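Does anyone need a meal plan app to cook dinner?

Arivia wants $6 a month to tell you what to eat. I paid for 2 months, and I have some doubts.
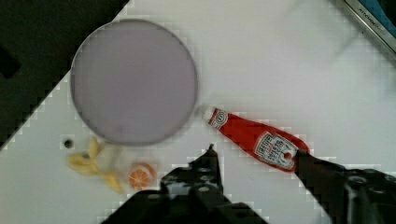

Roya Bagheri wrote in after last month's piece on grocery delivery to say that I was being a grump, that Arivia had cut her food bill, and that she hadn't thrown out a bag of spinach since she signed up. Fair enough. I believe her about the spinach. What I'd like to know is how much of that was the app and how much was the simple fact of writing a list before going to the store, which my mother did on the back of the phone bill.

The pitch is that Arivia "learns your kitchen." You tell it what you like, what you can't eat and how long you have on a weeknight, and it picks from 1,000 recipes. I said I don't like eggplant and have half an hour. In the first batch I got a stuffed eggplant that takes 50 minutes if your oven is already hot. I marked it as a no. It came back with a different cheese.

I also wonder about that 1,000. Sepehr Vahidi went through the recipe library over a couple of evenings and got to 689 before he ran out of things he'd call separate dishes. The rest were swaps: chicken chili, turkey chili, chili "for a crowd." If you'd count those as three recipes, you may be happier with the service than I was.

Then there are the savings. The app shows a running total of money you supposedly haven't spent, and mine climbed every time I opened it, including the week I was at my sister's and cooked nothing at all. I wrote to support to ask what the number was based on. The answer was that it compares your plan to "typical household spending." Whose household? They didn't say, and my second email is still sitting there.

Some of it works. The shopping list sorts itself by aisle, more or less, and the lentil soup with lemon is good enough that I've made it four times. Szu-yu Lai likes being able to share a list with her roommates so that three people don't all come home with milk. A shared note on your phone does the same job, though it won't suggest soup.

If you're curious, wait until October, when the free trial is supposed to get longer. Set a reminder to cancel, as the button is under Account, then Billing, then a page asking if you're sure. And keep your grocery receipts from the month before you start. Those will give you a number you can check.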